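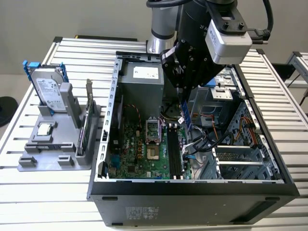
Udisero Open Day

The Udisero Open Day is a public demonstration of robotic computer assembly, held every year at the Skulmont workshop in Herkolby. It is organized by the Udisero project, which studies how robot arms can put together and repair ordinary desktop computers. The first open day took place in October and had some 1000 visitors. The most recent edition was held on Monday, February 12, 2024, with 1550 visitors.

Program

The main part of the day is the assembly demonstration. A desktop tower is placed on its side on the work table, with the side panel taken off. The robot works with a memory module, a processor, an expansion card and a hard disk drive. Parts that are waiting for their turn stand in a gray 3D-printed fixture beside the tower. The demonstration is repeated 3 times during the day, and between the runs the visitors may put questions to the staff.

The control software, named Min, was written at Skulmont. Its current version shows each planned movement on a screen before the arm carries it out.

Admission

Entrance is free, but places near the table must be reserved in advance. Children are admitted together with an adult.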